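Laurinda Amaral had walked from the bus stop in Graltcombe with one suitcase, and her hand was hurting. Her aunt's letter said to go 400 steps after the church and then look for the big tree. She had counted 483 and she was still walking.

"You have short legs," her aunt would say. She said this also when Laurinda was 7 years old.

Then the road turned a little to the right, and she stopped.

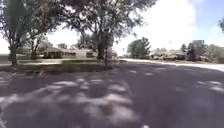
*The road where the aunt lived, in June.*

She put the suitcase down in the shade. There was the long, low house behind the trees. In the letters it was always a grand house, with a garden that people came from Andton to see. Laurinda looked for the garden and found grass, and one small bush near the sidewalk.

She felt sorry for the bush. Then she felt sorry for her aunt, who had written so many pages about it.

She took the letter out and read the last line again. *Come before dinner, and please say something nice about the roses.*

Laurinda practiced one sentence quietly, picked up the suitcase with her other hand, and crossed the road.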